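## Play kitchen corner: what's out this September

The toy kitchen in the Grindell Room has been sorted and put back in order for the fall. Ivone Brito went through the bins over the summer and pulled 243 pieces of play food and dishes. Anything cracked, chewed or missing its other half went in the trash. The rest was washed in warm soapy water, dried on towels overnight and split between two sets, so that one set can be out while the other is put away.

We used to leave everything out at once. By 11 in the morning most of it was on the floor, and the children were mostly walking on it. With fewer things on the table they stay longer and the games get more involved. Last spring there was a restaurant that ran for most of a week, with a menu, a line and a very strict cashier.

The storage bins are the Holanda ones with the snap lids, on the low shelf by the coat hooks. Labels are on the short side. Please put the lids on all the way - the last set warped from being stacked half open.

### The first set

The first set is mostly fruit and sushi, with a few dishes and some cleaning-up things. A tray works better than a basket for the fruit, as the younger ones can see what there is without tipping it all out. The pink tray has the banana, a green wedge that gets called lime or melon depending on who is cooking, and the starfruit slice. Several children had never heard of starfruit, so if a family has a real one to bring in for snack, we would be glad to have it.

The blue bowl with the handles is for serving, and the sushi goes in there. The yellow and white sponge stays next to the tray. Washing up has turned out to be as popular as cooking, and it is a good job for a child who wants to join a game already going. The toy knife block stays at the back of the table.

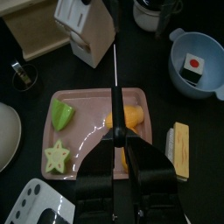
### Putting things away

- Tray and bowl go back on the table with a few pieces in them, ready for the next group.
- Loose food goes in the Flatau tub under the window, not in the dress-up box.
- Sponges that have been in real water go on the drying rack.
- Broken pieces go in the envelope on Ivone's desk.

### Wanted

We have around 620 dollars left in the play materials budget and most of it is set aside for a new sand table. Small donations of toy dishes are welcome, especially cups and plates. Drop them at the Pumport Street door before pickup time.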